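Plarkedska Set-Up Guide - Section 5: Recording Demonstrations for the Shelf Task

5 Jul 2022
By Shona Mowat

This section explains how to record examples for the shelf task with the Tosh arm and the wrist camera. It is assumed that you finished the calibration in the section before, and that the Bralletti recorder is connected and shows a green status. If the status is yellow, do not start. Go back and repeat the connection test.

Preparing the table

1. Clear the table and wipe it. A clean surface makes fewer reflections in the wrist camera.

2. Put the tray on one side and the clear display rack on the other. The rack does not need to be parallel to the table edge. In the Undton lab we turn it a little between sessions, so the model does not learn only one angle.

3. Fill the rack with goods of different shape. Candy bars, small boxes and a larger cookie box are a good mix. Bottles should also be used, and they may lie on their side.

4. Place one or two other containers near the front of the table, for example a wicker basket with a foil package in it. They are not part of the task, but the model must learn to leave them alone.

Note: Transparent racks are difficult for the depth estimate. Keep the rack in the set anyway, and do not put tape or paper on it to make it easier to see.
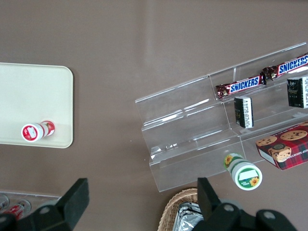
Recording one example

5. Bring the arm to the start position with the HOME button and wait until the motors are quiet.

6. Type the instruction in the task field before you press record. Write it as you would say it to a colleague, such as "put the white and green bottle in the tray". Do not use product codes.

7. Press RECORD and move the arm with the hand controller. Go slowly near the rack. Approach the item with open fingers, close them, lift straight up, and only then travel to the side.

8. Release the item low over the tray. When the fingers are open and free, press STOP.

9. Choose a result: Good, Poor or Failed. Failed examples are kept also, in their own folder, so please do not delete them.

Caution: Keep your hands away from the table while the record light is on. If an item falls, press STOP first and pick it up after.

Caution: The fingers can push the rack when you reach for the back tier. If you hear the plastic bend, release the controller immediately - the arm will hold its place.

Changing the layout

After seven examples, change the layout. Move at least three items, and exchange one for something from the storage shelf. A dataset where everything stays in the same place will look good in training and fail on the next table.

Save the session with the table name and your initials. The upload to the server starts alone and takes some three minutes. Leave the recorder switched on during this time.

Related sections
Calibrating the wrist camera
Hand controller: buttons and speed limits
Writing good task instructions
Checking and labeling failed examples

Last updated: 5 months after first release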